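Surface finishes package: progress report for December
Sketport fit-out programme, Komthorpe unit
Report date: 3 Jan 2026

1. Status

The lining of the small enclosure is in place on the back and side walls. The printed floor is down. Spend to the end of December stands at 721 against the finishes line, with 289 still uncommitted.

2. Wall panels

Panels were supplied by Llanos in grey on off-white. Motifs are mixed on each wall, as set out in the original proposal: dotted circles, eight-pointed stars, diagonal lattice, dark ovals and looped lines. The narrower patterns run along the lower part of the back wall.

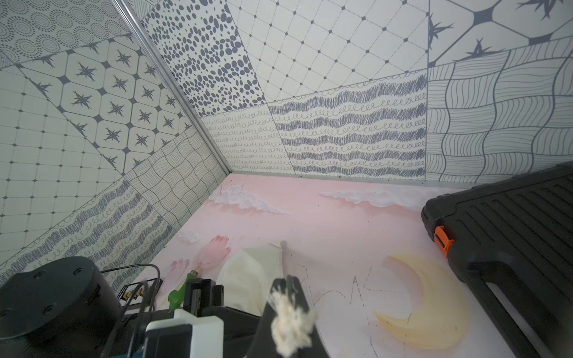

Corner joints are covered with aluminium trim. We had allowed for a plastic section at this point, but the Sosgate store had none in the right length and the metal one was fitted at no extra charge. A spare set of panels is held at Sosgate.

3. Floor

The floor is pale pink with clouds, tulips and a crescent moon. Thin dark scratch-like lines between a tulip and the moon are entered on the defects list. A faint yellowish mark near the black case in the back corner is listed separately. Neither has been treated. Cleaning trials will be done on an offcut first, using the mild product already approved for the wall panels. 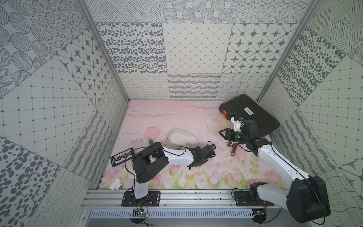

Report: Finishes team, Sketport

4. Loose items

The black case with the orange latch stays on the floor for now. A shelf for it was priced at 100 and is not in the current budget. We ask for a decision on this before the next order goes to Llanos.

5. Next period

Clean or replace the marked floor area. Check the base trim along its full length. Send the revised panel schedule to Komthorpe for filing.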